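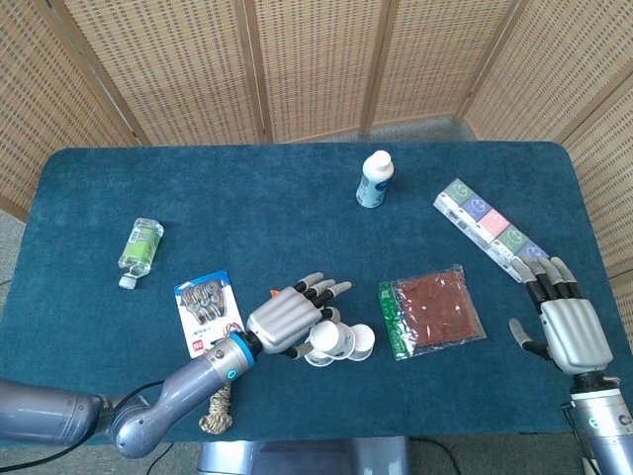

Session 4: Teaching by doing, and how to record a demonstration worth keeping

Notes to go with the Saturday practical. Please read them before you come, all the way to the part on labels, as last year's group skipped it and we spent most of the afternoon untangling file names.

Where we are

For the first three sessions we wrote motions down. You picked a point, the arm went to the point, you picked another one, and by the end of the morning you had something that could move a block from one square to the next as long as the block was just where you had promised it would be. That is a perfectly good way to run a machine in a factory cell, and I don't want anybody to leave this course looking down on it. But think about tidying a kitchen table. A bottle has rolled over, some paper cups are lying on their sides, there is a bag of something flat and slippery, and a length of rope has been dropped in a heap. You could spend a month writing points for that table and be beaten by the first person who nudged a cup.

So this week we turn the thing around. You do the task, the robot's arms go along with you, everything gets recorded, and later a learning program tries to work out what you would have done next from what the cameras and the joints were telling it. The recording is called a demonstration, or an episode, and I use both words without much discipline (sorry). The person giving it is the operator.

Two ways of showing

The older way is to take hold of the arm and move it. The books call this kinesthetic teaching. The motors go soft, you hold the forearm, and you lead it through the job the way you might guide a child's hand over a letter. It is lovely for wiping, for pushing a drawer shut, for anything where one arm does the work and the path matters more than the fingers. You feel the weight of the arm and you learn very quickly which postures it dislikes.

It has two troubles. Your own body gets into the camera view, and the robot will not have you standing there when it tries the job alone. And with two arms that end in five-fingered hands you simply run out of hands yourself. Try to close a robot's thumb against its first finger while holding the other wrist steady and you will see what I mean.

The other way is remote control, or teleoperation. You wear the gloves and the two wrist trackers, you watch through the headset, and the robot copies you. In our lab the software that does the copying is called Strazds. Gunārs Stankevičius wrote the first version of it and still answers questions about it with great patience, usually with a drawing. When you move your hand to the left the robot's wrist goes left, and the finger angles are sent across separately. Your fingers are not the same length as the robot's, so a grip that feels firmly closed to you may leave a gap at the other end. Everyone has to get used to this, and it takes most people an hour or so of picking up cups badly.

Getting your hands in

Start with nothing in reach. Hold both hands in front of you, palms down, and wait for the tone before you move. The robot eases toward your pose over a couple of seconds, and if you wander off during that time it will chase you, which feels alarming and can end with a hand on the table harder than you wanted. Once it has caught up, wiggle each finger in turn and watch the matching one. If a finger lags or doesn't move, say so right away and we'll redo the glove calibration. Please don't carry on with a lazy ring finger and hope. The recording will be full of grips that only make sense if you know about that finger, and the learner doesn't know.

Then lower your hands slowly until they are hovering a little above the cloth. Get used to judging height through the headset. People nearly always think they are lower than they are, and then, after one good bump, they think the opposite for the rest of the day.

Keep your elbows out. The forearms have cables running along them, and if you fold your arms in tightly the cable can catch on the edge of the table. Bríd Ó Dubhghaill will be at the stop button throughout, and if she says stop, take your hands to your lap and leave them there.

Setting out the table

We call the mixed-objects exercise Lurka. You will each set out a table for the person after you, and I'd like you to be a bit mean about it, in a friendly way. Choose things that ask for different kinds of grip:

something round that can roll, such as a drinks bottle on its side
something light that tips over, such as a paper cup or a small upright bottle
something flat, such as a food bag lying against the cloth
something long that needs support in two places
something soft with no shape of its own (rope is very good)
something in shiny packaging that confuses the cameras

Leave some of them overlapping or leaning on each other. Real tables look like that, and a learner that has only ever seen neat rows is very easily upset. Turn things to odd angles between episodes. I would like to see caps pointing toward you, away from you and off to the side.

Leave the screens where they are, please. With a plain background the first round of training goes a good deal faster, and we'll be taking them away in February when we look at what happens to a policy in a busy room.

A few words on particular grips

Cups. Come down from above with the fingers spread wider than you think you need and bring the thumb in last. If the cup is on its side you can hook the rim with two fingers and tip it up, or you can take it round the body and turn your wrist. Both are fine. Pick one and stay with it for your whole set, for reasons I'll come to in a moment.

Flat bags. You can't pinch what you can't get under. Press lightly with the fingertips and drag the bag until part of it hangs past the table edge, then take it between thumb and fingers. Some operators pinch up a wrinkle in the middle, and when it works it's very pretty, but I have watched it fail often enough that I don't recommend it for your first set.

Bottles. A clear bottle is hard to see, for you in the headset as well as for the cameras. Aim for the label. If it starts to roll, let it settle before you go again, and don't chase it.

Long packs and strips. Two hands, one near each end, and lift them together. Say "lift" out loud if it helps your timing, as it does mine.

Rope. Don't try to be tidy. Take a generous handful from the top, raise it high enough that the tail clears the table, and lower it into the bin slowly enough that it folds in on itself.

Why I nag about doing it the same way

Suppose half of your episodes reach around the left of the cup and half around the right. Each one is sensible by itself. A simple learner, asked what to do when it faces that cup, may give you the average of the two, and the average goes straight through the middle and knocks the cup over. There are cleverer methods that can hold both answers apart, and we'll meet one in Session 6, but even those are happier with fewer habits to sort out. So vary the table as much as you like and vary your own technique as little as you can.

The same goes for dawdling. If you stop in mid-air to think, the robot learns that there is a spot in mid-air where one stops, and with no memory of how long it has been waiting, it may stay there quite contentedly until you switch it off. Do your thinking before the tone.

Mistakes, on the other hand, are often worth keeping. If you miss a cup, go back and get it calmly, then carry on to the end. A recording with a slip and a good recovery shows the learner what to do when things have gone wrong, and things will go wrong. The ones to throw out are those where something left the table altogether, where the tracking jumped, or where Bríd stopped you.

Numbers for the day

Each pair records 20 episodes in the morning and 20 after lunch, swapping operator every five. No episode should run past 600 frames; if you get there, finish the grip you are on, open the hands, and end it. Station 31 is the one with the adjustable stool, for anyone who would like to sit. The shared set from earlier groups, which goes by the name Rodis, holds 1108 episodes and you are welcome to look through it beforehand. Do watch a few from start to finish at normal speed. It's a surprisingly good way to pick up other people's bad habits before they become yours.

Labels

I promised I'd get here. When an episode ends, Pramus (the recording program) asks for three things before it will let you start another: your initials, a short sentence saying what was done, and keep or discard. Write the sentence as an instruction you might give a helper. "Put the cups in the bin" is good. "Cups" is not, and neither is "attempt 7, better". Name the thing and name where it went. If you recovered from a slip, add the word "retry" at the end, in lower case, with no punctuation after it. The sorting script is fussy about that and I haven't had time to fix it.

Before you come

Bring a long-sleeved top that fits closely at the wrist, as the trackers slide on loose cuffs. Take off rings and watches. Eat something. Operating is more tiring than it looks, mostly in the shoulders, and we take a break every hour whether or not you feel you need one.

To think over, one paragraph each, handed in at the door:

Choose an object from your own kitchen and describe how you pick it up, in enough detail that a stranger wearing thick gloves could copy you. Then say what you'd change if it were lying against something else.

You have time for either ten episodes on one careful layout or one episode on each of ten layouts. Which would you record first, and what would you expect to go wrong when the robot tries it alone?

Reading for next time is the short chapter on camera placement, plus the two pages on wrist cameras that I'll leave in the tray by the coat hooks.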